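Bedroom sort, part 2
17th May – by Kazimír Murín

Loose paper and books collect on beds, so the Adholm flat was started there. Flat items go first and are checked on both faces before filing. 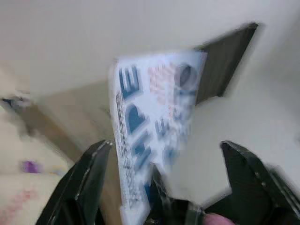 Anything with personal details goes in the Ulto wallet, which takes 42 cards. Leaflets are kept only if the product is still in use.
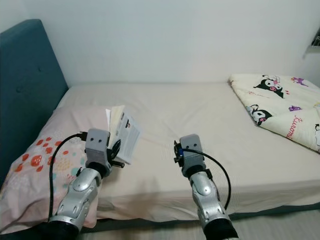
Folded leaflet, small print, over the cream fitted sheet.

Paperbacks go on the Tollard shelf – load limit 80 books, spines out, no double rows.

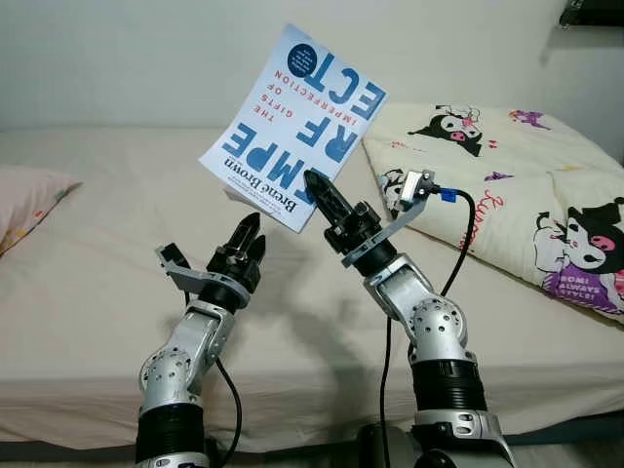 "The Gifts of Imperfection," Brené Brown, paperback.

2 comments | 42 shares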